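Relatório de projeto: apoio a famílias de baixa renda durante a gravidez

Autores: Kobe Leemans e Ximeng Xia
Entregue em 2026-09-12

1. Tema

O projeto estudou o que leva casais com filhos pequenos a procurar ajuda quando surge uma nova gravidez. O trabalho de campo foi feito em Vomcombe, no centro de acolhimento Horko, que atende gestantes e pais sem cobrar nada.

2. Método

Distribuímos 70 questionários na sala de espera do centro e recebemos 65 preenchidos. Depois fizemos nove entrevistas, de 24 minutos em média, com pessoas que aceitaram falar mais sobre a sua situação. Os nomes foram retirados das transcrições. As perguntas tratavam de moradia, renda, apoio da família e conhecimento dos serviços disponíveis. 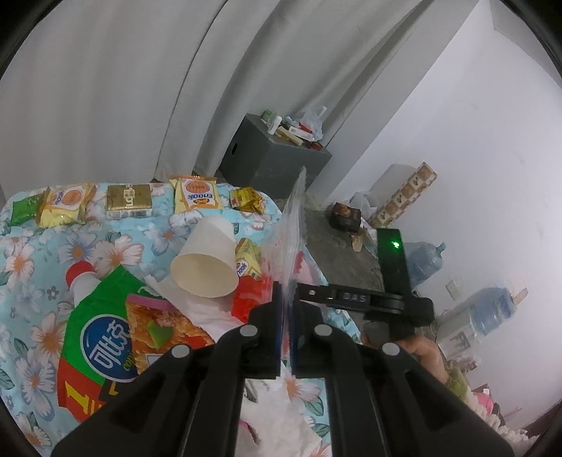

3. Resultados

A moradia foi a preocupação mais citada, à frente do custo de fraldas e consultas. Vários casais viviam com os pais ou sogros e adiaram a notícia da gravidez por medo da reação em casa. Nas entrevistas, a maioria disse ter conhecido o Horko por uma vizinha ou colega de trabalho. O folheto Ponow, que o centro entrega nos postos de saúde, quase não foi mencionado.

4. Limitações

Só ouvimos quem já tinha chegado ao centro. Poucos pais responderam sozinhos, e o bairro de Duan ficou fora da coleta, que terminou em junho.

5. Sugestões

Propomos reescrever o folheto em linguagem mais simples, com o endereço e o horário na capa, e abrir um turno de atendimento à noite. As transcrições estão no anexo B.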